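The Ceiling at Furkbridge

The room came with the job. It was over the Enley depot, up a flight of outside stairs, and the key stuck.
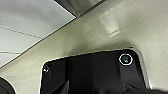
She slept badly the first week and learned the ceiling. It was white panels with thin grey seams, and the beige came up to meet it on a hard line. Around three in the morning the goods train to Tjoa went through and the window hummed. She lay and waited for it, then lay and waited for it to be gone.

In July the heater quit. She rang the landlord and got a recording. She wore her coat to bed and put the kettle on more than she needed to, for the steam.

Her mother had left her a biscuit tin with 77 dollars in it and a bus timetable, years out of date. She kept it on the sill. One evening she took the timetable out and read down the Furkbridge column, all the stops in order, as far as the harbour. Her mother had underlined the six o'clock in pencil.

She went down the next night and stood at the shelter with her collar up. A bus came at five past. The driver opened the door and asked where to.

"Does this still go to the harbour?" she said.

"Change at the hospital, love."

She found her coins and got on.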